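**Sorwood's teach-by-hand arm: plenty of promise, not many numbers**

12 September 2019

Sorwood, the Gernholm automation firm, says that factory staff with no programming background will soon be able to teach a robot arm a new job by steering it through the movements themselves. It showed the system to buyers and a handful of reporters in Gernholm this week. The claim is an old one in this trade, and the evidence on offer was thin.

The idea is simple enough. An operator sits at a screen with a hand controller and drives a simulated arm through a task. The software records each run, and after enough of them it is meant to produce a routine that a real arm can follow. Sorwood calls the package Dorodden and wants to put it on sale in January.

Llinos Gwilliam, who leads the project, said a new task needs 31 recorded runs and that a beginner can be driving the arm after eight minutes of practice. She would not say how often the finished routine succeeds. "It depends very much on the task," she said, and moved on to the price.

The operator's view comes from the gripper end of the arm, looking out past the fingers.

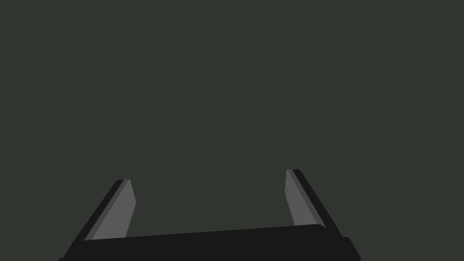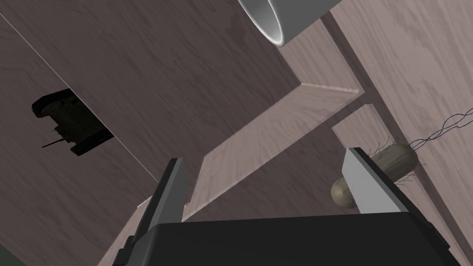

Wooden panels and a white tube beyond the open fingers in the simulator.

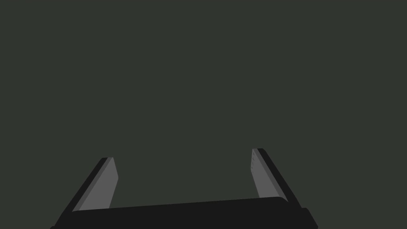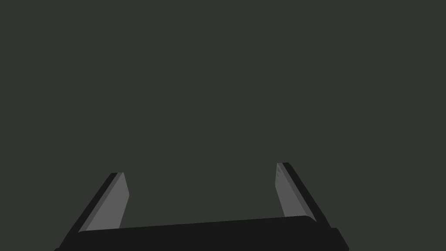 **Does an operator need to know how to write code to teach the arm a task?**

Sorwood says the teaching itself is done entirely with the hand controller. Setting up a new work area is another matter – somebody still has to build the simulated version of it first, and for now that is done by the firm's own engineers and charged separately.

That second part deserves more attention than it got. A plant that changes its layout every few months could end up paying for a fresh model each time, and the savings on programming would soon look smaller. Gwilliam said a tool for customers to build their own models was "on the list" but gave no date.

There is also the gap between a simulator and a shop floor. Simulated parts behave as the software tells them to. Real ones bend, stick and arrive the wrong way round. Sorwood says it has collected 810 runs in total, all of them in simulation, and that trials on real arms have taken place at two sites. It named only one, the packaging company Panyasiri, and did not publish results from either.

Riet Timmermans, a production engineer who buys handling equipment for several small manufacturers, watched the showing and left unconvinced. "I can see that a person can steer it. I knew that before I came," she said. "What I want is a week of it working by itself with our parts, and the count of how many times somebody had to step in."

She added that steering an arm by remote control takes more skill than salespeople admit, and that clumsy runs may teach the machine clumsy habits. Sorwood's answer is that poor runs can be thrown out before training. Who decides which ones are poor, and how long the sorting takes, was left open.

Gwilliam said trial figures would be released before the package goes on sale. Orders are being taken now – with a deposit.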